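Porkby, in takes

Cliltus have been a band for long enough to have had three drummers and one argument, which concerns reverb. Their fifth album, Porkby, is named after the village where it was recorded and comes out in November on Olent, the label Ingvild Nyberg runs from the floor above a bicycle shop. It contains 11 songs. None was recorded with added reverb, so the argument appears to be settled for now.

The method was decided before the songs were. Maeve Fahy, who sings and plays a twelve-string, wanted the group in one room, on eight tracks of half-inch tape, with no click track. Shengli Jia plays bass and keeps the log. According to the log the sessions used 1007 minutes of tape, of which 363 minutes were complete takes. The rest is count-ins, breakdowns and tuning.

Tape speed was fixed at 15 inches per second. At 30 the noise is lower, but the bass response thins out at the bottom and the cost doubles. Jia had worked out the budget to the reel and did not want it reopened.

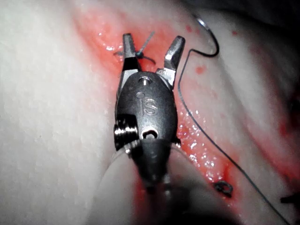
The room

The hall at Porkby is a plain rectangle with a hard floor and a pitched ceiling. Its decay time is short in the upper range and long in the lower, a poor arrangement for drums. Yuzhen Liao, who engineered, placed the kit across one corner and hung blankets on the two nearest walls. A single ribbon microphone went up at chest height in front of the kit, with a second microphone on the bass drum. There was nothing on the toms.

Guitar amplifiers were small and faced the wall. Fahy's ran at low volume through a ten-inch speaker, with the microphone behind the open back of the cabinet. This gives a duller sound with less pick noise. On "Salt Road" it makes the twelve-string sound closer to a harmonium, and listeners expecting the bright chime of the first two records will notice its absence within a few bars.

Spill was accepted. The vocal microphone picked up the snare on every song, and any repair to a vocal would have changed the drum sound under it. There are two repairs on the album, both on "Cold Store", and both can be heard on headphones.
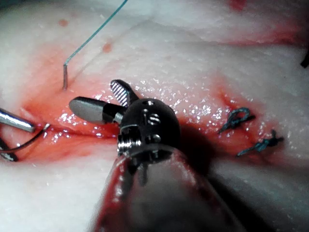
Tianyou Cai joined on drums after the third album and is the reason the tempos hold. He plays with light sticks and tunes the snare low, with the wires slack. His previous group, Tan, made instrumental music in odd metres, and some of that survives in "Ferry, Returning", where the verse is in seven and the chorus in four. The song's lyric is set in an operating theatre and names its tools one after another: the clamp, the dark metal wrist of an instrument, the shaft with blood along it, the reddened line of the cut. Fahy delivers the list on two notes. Cai leaves out the snare until it is finished, and the bass enters a bar late, an error on the first take that was kept on the others.

"Harbour Dues" is less successful. The arrangement repeats its middle section without changing the chords or the dynamics, and at six minutes it is the longest track here. Liao wanted an edit. The band voted against it.

Mixing was done to quarter-inch tape, by hand, with three people at the desk. Liao kept the stereo picture narrow: drums and bass in the centre, the guitars placed a little to each side, organ on the left. Compression is slight. The record is quieter than most current releases and needs the volume turned up.

Nyberg has ordered 400 copies on vinyl, cut at 45 rpm across two discs. The last side holds only "Porkby Lights" and a short organ piece with no title. A repress depends on the autumn dates, for which Cliltus will play as a four-piece, with Liao on organ and Jia's bass going straight into the desk.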